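Shape and Sorting Kit project – autumn update for the Laizer fund
From Kerubo Minja, Pedholm toy library

Hello again, and sorry this one is longer than the last. You asked for a page on what we've done with the second half of the grant and I've got rather a lot to tell you!

The big news is that the kits are going out. By the end of September we had made 386 loans, to families and to the two nurseries on the Wirnetti side, and most of what goes out comes back complete. When something is missing it's nearly always a heart. I have no explanation for this but I've ordered extra hearts.

Money first, as I know you have to put it in a spreadsheet. We have 723 pounds left from the second payment. The printed storage bags cost more than I'd put in the bid (my fault, I priced them without the drawstring) but we saved on the boards because Kutermont let us have their offcuts at a very good price. They glue up maple-coloured strips into boards for kitchens and the shorter ends suit us perfectly well. A few have small marks on them and I've stopped worrying about that. Once a three-year-old has had one for a fortnight you can't tell which marks were there first.

The parent evenings have been slower. The first one was lovely and loud, the second had four people and a lot of leftover biscuits. I've moved them to half past nine in the morning, straight after drop-off, and that seems to suit people much better. I'd like to keep the word "evening" out of the next bid altogether.

You also asked whether we'd settled on the contents of the small kit. We have, more or less. The original set was too big, and the children tipped it all out and wandered off. So the small kit is now eight blocks in red, green, blue and yellow, two of each colour, and a board to play on. The shapes don't match within a colour, so a child can sort by colour easily enough, but if they want to put the two stars together they have to let go of the idea that red goes with red. I've watched children get quite cross about this – and then come back to it.

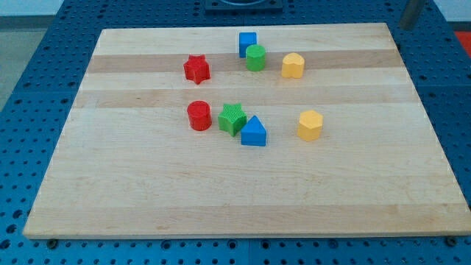
The two cylinders do the same job as the stars, one red and one green, and the other four shapes have no partner at all. One of the nursery staff asked if the blue triangle was meant to be a house. It is now, as far as her group is concerned, and the yellow heart lives in it when it's raining. I've put that in the leaflet as a suggestion.

What I haven't cracked is the textured tops on the stars. Some parents love them, and one told me they're a pain to get porridge out of. I'm going to ask for a smooth version to try alongside and will let you know how we get on.

Still to do: 41 small kits to bag up, the leaflet to proofread (I've spelled hexagonal two different ways), and a proper shelf for returns so they stop piling up by the sink. I'd also like to talk to you about using what's left for a third nursery. They've been on the phone twice already and they're keen, and they have their own cupboard. Could you ring me some time after three? Mornings are hopeless at the moment.

Thank you, as ever, for bearing with us over those drawstrings.

Kerubo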